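讲稿备注:一只碗和一块台面——小厨房里"最后擦一遍"这件事
主讲:Feven Ambaye
时长:四十五分钟左右,含提问

开场先别急着翻页。等后排的人坐下来,把水喝一口,问问大家今天早上出门之前,厨房台面是什么样子的。不用举手,笑一笑就行。然后说:今天不讲大扫除,也不讲收纳柜怎么买,就讲吃完早饭到出门之间的那几分钟,讲碗放在哪里,讲台面怎么擦,讲帘子底下那一条线。

翻到下一页,两张一起放,停十秒钟,让大家看。

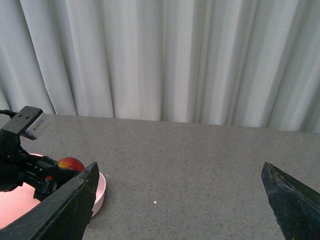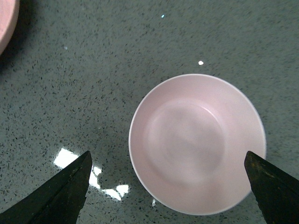

灰色带斑点的台面,前一张有白色的帘子,后一张有一只浅粉色的碗。

我在Cliltanden的读书会上讲过这个题目的短版,当时有人插话,说台面上什么都不放的人家,八成是不做饭的,真做饭的人油瓶盐罐都得在手边,收进柜子再拿出来,一天要多开多少次门。这话我到现在还记着,讲到这里一定要原样转述给大家听,语气也别替人家磨圆了。

先承认人家有道理。我自己家里做饭,酱油也是放在灶边的,我母亲那一辈更是,灶台上站着一排瓶子,像等着点名似的。所以我的意思是,每天留出一小段时间,让台面有机会露出来,哪怕只露出一半。油瓶可以不进柜子,但是要能挪得动,最好放在一个托盘上,一端就走,擦完再端回来。(这里可以做一个端托盘的动作,上次大家都笑了。)

第一部分:斑点台面的脾气

带斑点的台面,好处和坏处是同一件事:它藏东西。面包渣掉上去,盐粒撒上去,远看都混在花纹里了,你觉得挺干净,胳膊往上一搁,沙沙的。我在Pendell住过两年,租的那间小厨房就是深色带点子的台面,头一个月我一直以为自己很爱干净呢!后来有一天傍晚蹲下来捡勺子,眼睛正好跟台面齐平,一看,好家伙。

所以第一个小办法,就是蹲下来看。不用每次都蹲,歪一歪头也行,借着窗户那边的光,斜着看过去,渣子和水印都会自己显出来。光滑一点的台面尤其好用,哪里有反光,就顺着那块反光看。

第二个小办法是用手。干的手掌平平地摸过去,比眼睛还准。摸完了再决定要不要湿擦。很多人一上来就拿湿抹布,把渣子和成了泥,推到墙角去,越擦越远,过两天就在那里结成一条。先干后湿,先扫后擦,这个次序请大家记一下。

(如果有人问清洁剂:不推荐牌子。说一句温水加一点点洗碗液,拧干,再拿干布过一遍。台面是什么材质的,自己不确定就去问装的人,酸性的东西先别往上倒。柠檬水、白醋,网上说得神乎其神的,石头类的台面未必受得了。这一段别展开,一展开就要讲二十分钟,我知道自己的毛病。)

第二部分:帘子和台面碰头的地方

讲到帘子的时候慢一点,这是我自己最有感情的一段。

厨房里挂布帘的人家不少,有的挡窗,有的挡架子,有的就是喜欢布的那点软和劲儿。我也喜欢,厨房里硬东西太多了,有一块布在那里垂着,人心里舒服。可是布帘的下摆只要垂到台面后沿,那条线就归它管了,水溅过去,布先知道。白布尤其如此,三个星期不管,下摆就有一圈淡淡的黄,等你看见的时候已经不是一天两天的事了。

我的做法很土:擦台面之前,先把帘子拢起来,拿一个晾衣夹夹在腰那里,擦完后沿,等它干透了再放下来。就多一个夹子的事。夹子就夹在帘杆那一头,别放抽屉,放抽屉里就永远不会用了,我试过。

洗帘子的次数,看各家做饭的油烟大小。我去年在笔记本上记过一笔,从八月到十二月,我家那块洗了十一次,有点多了,那阵子天天炸东西,家里来了客人,一拨一拨的。平常用不着这样。买布的时候问清楚缩不缩水,做长一点点,第一次洗完再收边,这样就不至于洗着洗着离台面越来越远。

还有,帘子下摆不平的,别太往心里去。布这个东西,挂久了自然会有点高高低低。真要调,就把挂钩错开一格试试,不行就随它。我有一阵子天天盯着那条边看,看得吃饭都不香了,后来想通了。

第三部分:一只碗的位置

下面讲碗。这里可以请大家回想一下,自己家里最常用的是哪一只。每家都有的,明明柜子里有一摞,手伸进去拿的总是那一只。

我自己那只是在Usby买的,付钱的时候店里的人说这个颜色快没有了,我就多拿了一只,结果两只里面还是只用其中一只,另一只到今天还跟新的一样。人就是这么偏心。

常用的碗,我主张给它一个固定的落脚处,离水池近,离台面边沿远一点,至少隔开一个手掌。洗好了擦干,正着放也行,扣着放也行,各有各的说法。扣着放不进灰,可是底下要是没干透,会在台面上捂出一圈水印;正着放透气,但久不用就落灰。我的办法是当天还要用的正着放,当天不用了就收进柜子。不用想太多。

亚光的碗要多说一句。这种碗好看,摸着也舒服,可是勺子刮过去容易留灰灰的印子,自己家里用,木勺会温柔些。有印子了也别用钢丝球,拿小苏打和一点水调成糊,用指头慢慢打圈,耐心一点,多半能淡下去。

选颜色的事情大家肯定会问。我个人觉得,灰色台面配一只颜色浅浅的碗,早上起来看着心里亮堂。纯属个人喜好,喜欢大红大绿的照样用,自己吃饭自己高兴。

第四部分:十二分钟的练习

这个练习是我跟Arai那边的邻里小组一起试出来的,当时定的就是十二分钟,拿手机定时,响了就停,没做完也停。

顺序是这样的:先把台面上能挪的都挪到一头,擦空出来的那一头;再全挪过去,擦另一头。然后是后沿,有帘子的拢帘子。接着洗碗,擦干,放回落脚处。最后一步是洗抹布,拧干,摊开晾着,千万不要团成一团搭在水龙头上!这一句声音大一点。

小组里的人把每次的情况写在一张大纸上,到结束的时候,一共写下了912条,我回家一条一条看完的,花了好几个晚上。写得最多的居然是抹布,说抹布晾开以后厨房没味道了。写帘子的也有,写碗的少一些。还有一条只写了两个字:"忘了。"我特别喜欢这一条,到这里可以念出来。

如果时间还剩得多,就讲讲搬家那次的事;时间不够就跳过去,直接进提问。

提问环节备用:

有人会问家里有小孩怎么办。答:把最低的那一格让给孩子,塑料的、木头的放那里,让他们自己拿自己放,放歪了也别当面去摆正,等睡着了再说。

有人会问跟老人一起住,老人不愿意挪东西。答:那就别挪老人的,先擦自己那一头。我跟我婆婆就是这么过来的,一张台面两个人,各管各的,大半年以后她自己找我要了一个托盘。

有人会问台面上的旧烫痕。答:我没有好办法,如实说。可以请会后有经验的朋友留下来聊聊,上次就有一位讲得比我好多了。

散场前提醒大家,门口桌上有晾衣夹,一人拿一个,拿回家夹帘子用。还有,8月22日那一场换到楼上的小教室了,带着朋友来的请转告一声,楼梯在左手边,有点陡,慢慢走。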